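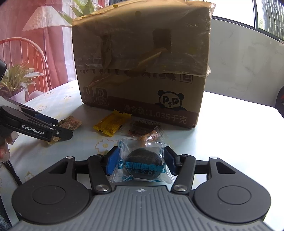 Can a visitor try the hand-held grippers at the Skerneck open day, or is it only for watching?
Visitors can try them. You put your name on the list at the Bouvier table and you get a turn of 3 minutes. Children can also do it if an adult stands next to them.

Posted in: Visits and Open Days

veltstead_parent
I would like to bring my daughter, she is 13, to the robotics open day in Skerneck on Saturday. Last year we went to the one in Bondmont and it was mostly slides, and the only machine was behind a glass. She was bored after a short time. The program for Skerneck says "picking and sorting of small goods, by hand-held gripper" but it does not explain more. What do people do there exactly? Is it worth to drive 80 kilometers for it? And is it better to come in the morning or after lunch?

Thank you in advance for any information.

slow_gearbox
I was at the same demonstration in spring, when they did it in Veltstead, so I can tell you how it was there. I suppose Skerneck will be similar, but please check with them.

The task is very simple. There are small packed snacks and you must take one with the gripper and move it to another place without dropping it. You hold the tool in your hand, so your own arm does the moving and the two soft fingers do the holding. I thought it would be easy. The thin wrappers were the most difficult for me, because the edge of the packet bends away when you close the fingers. I dropped my first one two times.

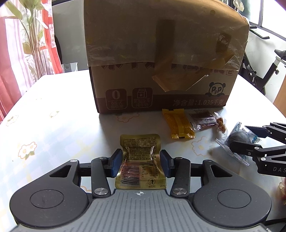 My advice is to close slowly and to take the packet near the middle, where there is something solid inside. If you hold only the empty end of the wrapper, it turns around and you lose it. The person at the table explained me this only after my second try, so tell it to your daughter before. She should also look at the fingers and not at the goods she wants to take next, I made this mistake too.

About the time: I came at ten and waited a little. In the afternoon the list was full and they closed it early. For a girl of 13 I think it is worth the drive, if she likes to do things with her hands. If she wants to see big machines moving alone, then maybe she will be disappointed.

oldmill60
Never been to Skerneck but parking in Bondmont was terrible so go early. Bring water.

veltstead_parent
Thank you both. We will leave home at eight and I will practice nothing before, so that she can win against me. Does somebody know if the Bouvier table is in the main hall or in the side building? The map on the program is too small to read.

slow_gearbox
I do not know for Skerneck, sorry. In Veltstead it was next to the entrance, on the left side.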